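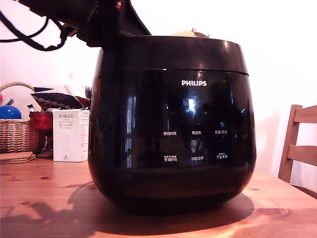 Everyday reading: a Philips rice cooker with its buttons labelled in Chinese.

Nigel Bainbridge took up Chinese at an age when, he says, his friends were taking up bowls. "I looked at bowls. You have to be pleasant to people for whole afternoons."

He had no family connection and no plans to travel. He had a free Saturday morning and a leaflet from the Clurach library, where the only other class with places left was upholstery. That was three years ago, and he has since outlasted most of the people who started with him.

"There were 25 of us on the first morning. Then we did tones, and after the tea break there was a good deal more elbow room."

His teacher, Sihan Guo, remembers it a little differently. "They didn't leave because of tones. They left because I gave homework." She sets a page of handwriting every week and marks it in green, having been told at a training day that red was discouraging. Bainbridge says he now has a physical reaction to green.

The number people quote to beginners is 3,000 - the characters you are supposed to need for a newspaper. Bainbridge wrote it on the inside cover of his first exercise book and regrets doing so. He won't tell me how many he knows. "Enough to be wrong in writing," he says, and changes the subject to radicals, the bits inside characters that hint at what they mean. He can talk about radicals for a long time. He can, I discovered, talk about the water radical for longer than it takes to drink a pot of tea.

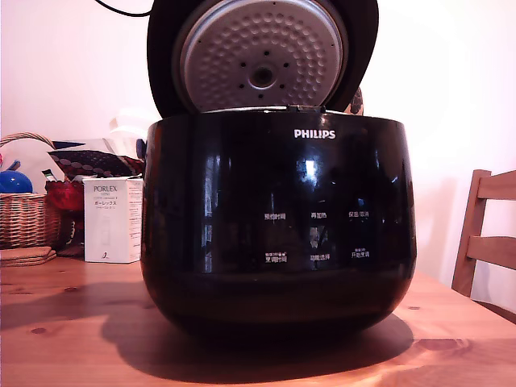 Speaking is another matter. For two winters he practised on Guoqing Fu, who runs the grocer's on the corner and who heard him out with great courtesy before answering in English. "I asked him for ginger and he asked me if I was feeling all right," says Bainbridge. Fu, reached by telephone, is diplomatic. "His grammar is very careful," he says. "You have time to serve someone else in the middle of it."

What changed things was a conversation table at the Kinum café, set up by another of Guo's pupils, Ziad Haddad, who already had Arabic, French and English and treats a fourth language much as other people treat a second biscuit. The rule is no English until the cups are empty. Bainbridge learned to drink faster.

Did it ever feel like work? "It felt like school, only I'd paid." He sat his first exam in August, in a hall with a broken blind, next to a girl who finished early and drew horses. He passed. So did she, and by more.

Guo thinks he could go up a level if he stopped looking everything up. "He wants to be certain before he opens his mouth. In Chinese, in English, in any language, you would be waiting for years."

I put this to him. He thought about it, got as far as the first word of a reply, and went to fetch the dictionary.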